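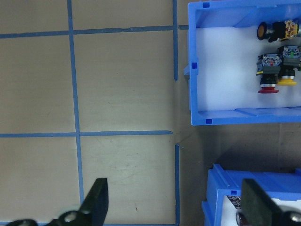 Ticket 448: Clinder gripper kit lets go of push buttons on the way out of the bin

Opened by: Souad Mansour
Status: open, waiting on Purves support
Kit: Clinder two-finger gripper with wrist camera, flat black pads

First message, Wed 18 September

Hi all! We've had the Clinder kit on trial at our Toltano shop for a while now and mostly I'm a fan, so please read this as a friendly complaint. The job is sorting panel push buttons, the kind with a round head on the front and a boxy contact block on the back. They sit in open blue bins next to a tabletop we've taped off into cells with blue painter's tape, and the arm is supposed to put one switch in each cell.

The trouble is the red mushroom heads. Out of 74 tries yesterday the arm dropped 36, nearly all of them right as the switch cleared the rim of the bin. Flat round heads do a lot better. I've already wiped the pads with alcohol and rerun the finger calibration from the setup menu, same result both times.

Reply from Archie MacBrayne, Purves support

Thanks Souad, the picture helps. Two questions. Which part is the kit picking as its grab point, the head or the block? And what is your closing force set to?

Souad again

Force is at 70 percent, which is where it was when we unpacked it. Grab point I had to go look up in the run log (it's buried, by the way, could you put it on the main screen?). It's going for the head every time on the red ones. So it's pinching a rounded cap with flat pads and all the weight is hanging off the other end. OK, that does sound bad when I type it out.

One more thing. When two switches lie right up against each other like the red and yellow ones in that upper bin, the arm sometimes stalls over them for a bit and then times out with "no clear approach." I spread them out by hand and it goes again, but I'd love to not be doing that all day.

Reply from Archie

Go to Part Settings, make a new part for the mushroom heads, and set Preferred Grab to Body. Leave the force alone for now. For the stalls, turn on Nudge First under Bin Options. It's off by default. It pushes the parts apart with one closed finger before it tries again.

Souad again

Did both. Body grab is way better, two drops all morning! Nudge First works too - except it got a little too excited and shoved a switch up against the bin wall, and then it couldn't get a finger in behind it. Is there a setting for how far it pushes? Kirstin Matheson on our side found a slider called Travel but it's grayed out for us.

Also, do you sell softer pads? Lason has some in their catalog but I don't want to mess up the trial terms.

Reply from Archie

Travel needs the newer firmware, I'm sending you the link now. Checking with Zbigniew Brzozowska on the pads.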